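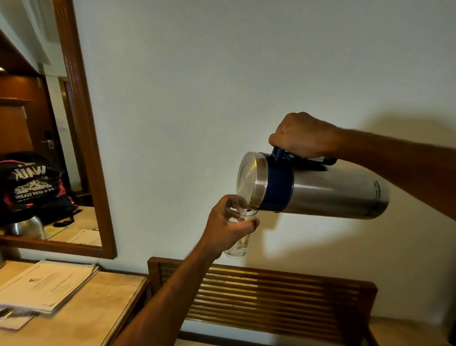 Reading time: 5 min

Handout 5: Collecting Demonstrations for a Learning System

Last time we spent most of the session on the model. Today is the other part of the job, the part that takes up the calendar and gets one paragraph in the paper. A policy that learns from demonstrations can only be as good as the demonstrations, and the demonstrations are made by people, who get bored, itch, and have opinions about how water should be poured.

The running example is the Mellinik set, which you will use for the first assignment. It has 399 episodes of small household tasks, recorded from head height with both hands in view. Of those, 274 survived review. You will get all 399, with the reasons for rejection removed, and you will find out for yourselves why we removed them.

1. What counts as an episode

An episode starts with the hands out of view and ends with the hands out of view. Everything between is one attempt at one task. If the person changes their mind halfway and decides to tidy up first, that is still one episode, and it is a bad one.

Write the task in a short sentence with a verb in it. "Pour water into the glass" will do. "Kitchen" will not, although it was the label on a good part of the Jorkton recordings, and a whole week in March went into putting that right. If you need the word "then" more than once, you have two tasks.

2. Two hands, two jobs

Beginners label the busy hand and forget the other one. In a pour, one hand tips and the other holds the glass where the water is going to be. Take away the holding hand and you have a different task with a different failure. The same goes for shifting cookware with one hand while the other keeps hold of something breakable.

For each hand, write down:

- what it is touching
- whether it is moving the thing or keeping it still
- the moment contact begins and ends

Leave a field blank if the view doesn't settle it. Annotators hate a blank field and will fill it with a guess, usually "stabilizing," which sounds as though someone checked.

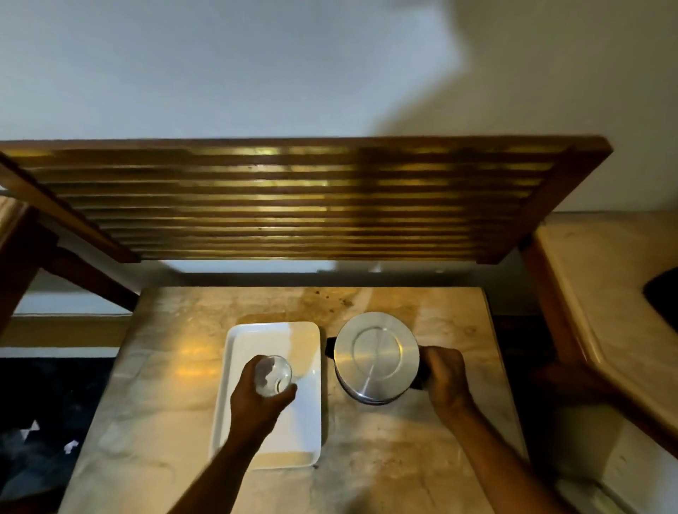

Fig. 2. Left hand on the glass, right hand on the pot. Each gets its own line in the label sheet.

Look at Fig. 2 and try to write the task sentence. You can name both objects and both grips in a few seconds. Whether the pot is being moved or merely held is another matter, and one still won't tell you. This is why we label from the clip and use stills only to check object names. Students who label from stills finish early and then get to do it again.

3. Variation, and the lack of it

Suppose you record 200 pours with the same glass, in the same spot, under the same lamp. You now own an excellent detector of that lamp. The learner has no idea which parts of the view you care about. Wall, shadow and furniture are all on offer as clues, and it will happily take the cheap ones.

So vary things on purpose. Move the glass. Start with it partly full. Change hands. Raise the pour, lower it, come in from the other side. Ask a second person, preferably one who hasn't read this handout and will pour like a normal human being.

What you should not vary is the goal. If half your episodes end with the glass full and half end when the person got tired, the system will learn that stopping is a matter of mood.

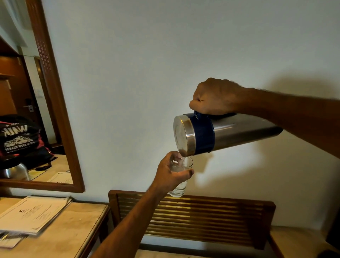 Backgrounds deserve a word here too. People tend to clear everything away before recording, which gives you a lovely set of examples of a home that no one lives in. Leave the ordinary clutter where it is unless it blocks the hands or carries somebody's private details. Mirrors are a special case. A mirror can show a second copy of an object, and an automatic labeler will cheerfully count it. Mark reflections as reflections. Do not draw a hand box on anything that lives in the glass.

Shadows get no label at all. We tried it at Cunari. The shadow of an arm is large, dark, moves exactly like an arm, and is right there on the wall asking to be annotated — resist.

4. Clear things

Transparent objects are where your confidence goes to suffer. The rim may be visible in one moment and lost against a pale wall in the next, and the stream of water is worse. Mark the outline where you can see it, carry it through short gaps, and flag any gap longer than five frames. Do not invent a water level.

5. What to throw out

Reject an episode if the hands leave view in the middle, if the task sentence is wrong and can't be fixed, or if the person stops to talk to you. Keep the spills. A spill followed by a recovery is worth more than another tidy pour, and you'll have plenty of tidy pours.

For next time: pick one task, record 5 episodes, and label them using the Tan sheet. Swap with a partner and label theirs without seeing their version. Bring both sheets and the disagreements. A pair that reports none will be asked to do it again in front of us.

Comments (3)

slowpour: Does lifting the glass toward the spout count as moving or holding? My partner and I have stopped speaking over this.

course staff: Moving, until it stops. Then holding. Split it at the change.

mk_late_shift: The reflection rule should be in bold. I labeled a whole extra flask.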